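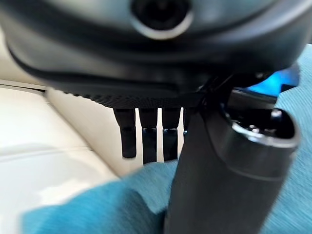
Work package 2: teaching by hand and by remote control

Progress report to the Shokri Fund
Submitted by Promeck, 2019-12-16
Prepared by Yasaman Dehghan, with contributions from Farhad Sharifi and Enda Ó Conaill

Summary of the period

This report covers the second stage of the Fakik project, in which a person shows a robot arm a household task and the arm is later asked to repeat it. The work agreed for this period was the recording of 100 complete demonstrations in home-like surroundings, using two methods of teaching. We recorded 105. Of these, six were set aside on review and the remaining 99 have been passed to the training team. We are therefore one demonstration short of the agreed figure and will make this up in the next period at no further cost to the Fund.

Methods of teaching

In the first method the operator takes hold of the arm and guides it through the movement. In the second the operator stands away from the arm and moves it with a hand controller, following the view from the small camera at the wrist. The original proposal gave the two methods equal weight. Following the review meeting in November, the balance was changed in favour of remote control, as agreed with Mr Golestani on behalf of the Fund.

The reason for the change is practical. When the arm is guided by hand, the operator's own fingers and sleeve often come into the wrist view at the moment of contact. Recordings of that kind are harder to use, and most of the demonstrations set aside were of this type. Remote control is slower and more tiring, and new operators need longer to become comfortable with it.

Working close to soft furnishings

The tasks in this stage concern objects met on and beside seating, where cushions and fabric replace the flat table used in the first stage. The wrist view includes a black cylindrical object with a wider collar, set against turquoise-blue fabric, with cream leather behind. The three prongs of the gripper are also in view, close to the object on its left.

Two difficulties arise from this type of setting. The first is that dark prongs beside a dark object give the operator little contrast with which to judge distance. The pale leather helps on one side, where it shows between the prongs, but there is no such help where black meets black. The second is that at close range the housing of the gripper takes up the upper part of the view, and the top of a tall object may pass out of sight beneath it. Operators have been asked to pause before closing in and to approach from a little further back. Dr Sharifi has written this into the operator guidance, which is now in its second version.

Padded surfaces also give way when an object is pressed into them. The arm's force limit has been lowered for all tasks on seating. This has made some movements hesitant, and we do not yet know what effect the lower limit will have on the trained behaviour.

Staffing and training of operators

Six operators have completed the training course, which was moved to the Postov site after the heating failed in our own workshop. Rigoberto Taipe has taken over the day-to-day running of recording sessions. Mr Ó Conaill continues to look after the arm and the controller, and has replaced one cable at the wrist which had begun to lose its connection during long sessions.

Matters for the Fund's attention

The written labels attached to each demonstration are behind schedule. Each recording needs a short note of the task, the method of teaching and the point at which the operator judged the task complete. Operators have used different wording for the same action, and a shared list of terms was only settled late in the period. Earlier notes are being rewritten to match.

We also ask the Fund to approve the transfer of the unspent travel allowance to the equipment budget, so that a second hand controller can be bought. At present a fault in the controller stops all remote work. A separate request with the supplier's quotation has been sent to Mr Golestani.

Plan for the next period

Recording will resume at Postov once the labels have been brought up to date. The first sessions will repeat the tasks lost on review, all by remote control. The training team will then run its first trials on seating, and the results will be given in our next report, including those attempts in which the arm does not complete the task.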